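Chez Gestari, deux bras rangent un jeu d'échecs

Le portail est resté ouvert toute la journée du 20 juillet 2024 et plus de 800 visiteurs sont passés par l'atelier Gestari, installé dans l'ancienne filature Werska. La plupart venaient pour la même chose : voir des robots faire des tâches de maison et de bureau.

La visite commence par un couloir de bancs d'essai, où l'on teste la tenue des câbles. Elle se poursuit dans la salle Grajales, la plus grande, avec six postes de travail. Les enfants s'arrêtent tous au même endroit, devant l'échiquier.

L'exercice ne consiste pas à jouer. Deux bras partagent une table et doivent manipuler les pièces d'un jeu magnétique, les poser, les reprendre, les mettre dans un bac. Un pion est petit, sa tête est ronde, et l'aimant résiste au moment de le soulever. Les ingénieurs expliquent qu'une pince trop serrée fait glisser tout le plateau – il faut alors repartir de zéro.

Les bras travaillent lentement. Une dame âgée a demandé si l'on pouvait accélérer. On lui a répondu que oui, mais que les erreurs augmentaient aussi.

Au poste des échecs, un bras a la pince plongée dans le bac jaune, pendant que les deux camps se font face sur le plateau, le centre dégagé.
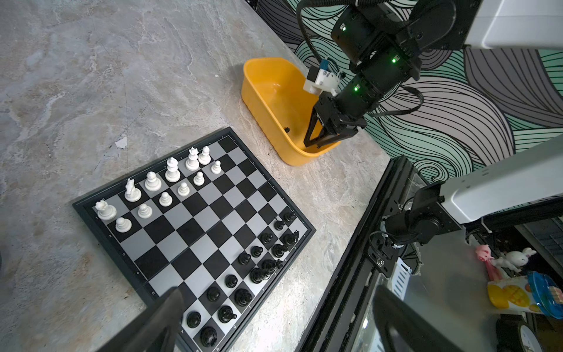

Des heures de répétition

L'équipe a enregistré 2000 essais depuis le mois de juin, sur plusieurs tables et avec des objets différents. Les essais ratés sont conservés comme les autres. Le logiciel, baptisé Fikberg, est réentraîné chaque nuit et essayé le lendemain matin.

Gestari ne vend rien pour l'instant. L'entreprise loue ses postes à des laboratoires et prévoit d'ouvrir une deuxième salle à l'étage. Les prochaines visites se feront sur inscription, par petits groupes, à l'accueil de la filature.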